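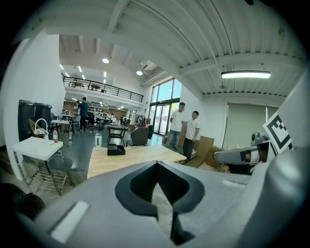 By Gizella Bozsik

Hatine is opening its big shared workroom to the public in January, and I get to be the one to tell you about it! I've been running the bookings desk since we were working out of a hallway, so please forgive me if this release gets a little excited.

The new room is called Prekero. It's one large open space with a high white ceiling, a glass entrance and a shiny gray-green floor that picks up all the lights (I love that floor, and I've already had two long arguments about how to mop it). You can book a single seat, one table, or the whole place for an evening.

We kept the furniture mixed on purpose. There's a light wooden table for spreading your stuff out, a black high-top for people who think better standing up, and a little white folding table with a wire shelf underneath, over by the sink. I do most of my own work at the wooden one, usually with a water bottle and whatever box I'm supposed to be unpacking. The dark gray upholstered chair is the one everybody asks for. We may have to start a sign-up sheet.

The sink stays open to anyone with a booking, and the trash bins are back against the wall, so please clear your table before you go. Bring your own mug for now, the Wikström order is still on its way.

Prekero covers 3000 square feet and we're capping it at 50 people at a time, which leaves plenty of room to stand and chat without bumping into anyone's elbows. A day seat is $30. Whole-room evenings are $600, and that includes setup help from me or whoever is on the desk. Members of our older Prultov space can use their cards at both addresses and don't need to sign up again.

Bookings open in December 2024 at the Hatine front desk. Reporters and neighbors who want a look before January can come by any weekday afternoon and ask for me, Gizella. I'll show you where the good outlets are.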